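Ticket 321 — Mouse pointer jumps and drifts at desk 7
Opened: September 2018
Site: Enwood office, second floor
Status: Closed

Reported problem
Pointer skips sideways when the mouse is moved slowly. Worse on small movements, such as picking a cell in a spreadsheet. Keyboard works normally. User had already restarted the computer, with no change.

Desk setup
Large monitor, keyboard, and one small dark mouse with a see-through shell, used on a cloth pad with a printed landscape of cherry trees and a green meadow.
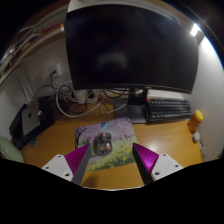 Step 1 — Clean the sensor
Wiped the sensor window with a dry cotton swab and brushed off the pad. Pointer still jumped, up to 10 times a minute.

Step 2 — Change the port
Moved the mouse to another USB port on the computer. Same result. Put it back where it was.

Step 3 — Try another surface
Used the mouse on the bare wood and then on a plain gray pad from the Bronby store room. It skipped on the wood, mostly where the finish is shiny. On the gray pad it tracked fine for 2 hours. The printed pad stays on the desk for now — user likes it and will keep it off to the left.

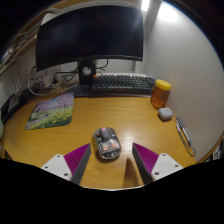 Can the desk be used without any pad?
Only for light work. The glossy finish throws the sensor off, so keep a plain pad under the mouse.

Resolution
Plain gray pad issued from Bronby stock. Mouse not replaced. Cable tidying behind the monitor logged as a separate request with Dobson.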